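Packing bench (also packing table, work board, in some trades just "the green"). A flat surface at working height where goods are laid out, checked, turned label-side up and put into boxes. Found in workshops, stockrooms and small warehouses. This article covers the bench as used for bottled household goods.

Surface usually one plain colour. Green is common, easy on the eyes and most packaging shows up well against it. Sizes vary; the Rusum pattern board is 2550 mm long and 800 mm deep, fits two people side by side. 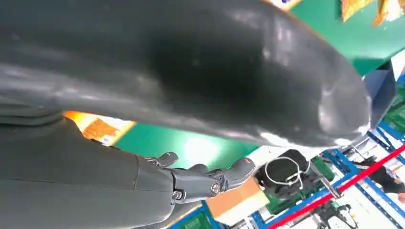

Storage goes close by. Open metal racking for crates, cartons on the floor or a low shelf, a rope or chain where people walk past. Plastic crates stack and wipe clean, cardboard gets used once or twice then flattened. Bronar stockrooms keep full crates low down and empties at the top, other places do the reverse.

Tape is used on the board to mark off areas. It wrinkles and lifts at the overlaps and wants replacing every so often, normally when labels start catching on it. Old glue comes off with warm soapy water, or a scraper if its been left for months.
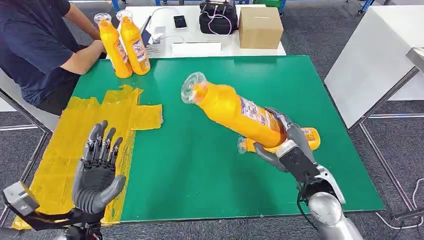
Types of bottle

Upright. Flat base, cap on top, label round the middle. Stands on its own so can be lined up at the back of the board. Tall ones tip easily when the board is knocked.

Angled neck. Nozzle or neck set at a slant, for getting into awkward places. Often laid on its side for checking. Takes up more room in a carton, and the necks have to face alternate ways or the flaps wont close.

Moulded grip. Part of the body has dimples or ridges pressed in so a wet hand can hold it.

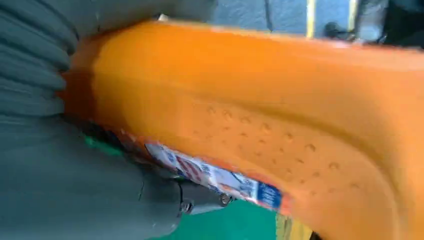
Labels are the commonest fault. A creased one is generally passed, a peeling one generally not, but the line between is down to the packer. Kwak cartons allow for a spare bottle to be swaped in at this stage. Atport sheets ask for the rejects to be written up seperately each May.

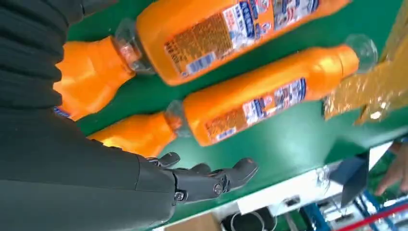
Two orange bottles lying on their sides on a green surface.

See also: carton, crate, stockroom, adhesive tape

Last edited March 16, 2026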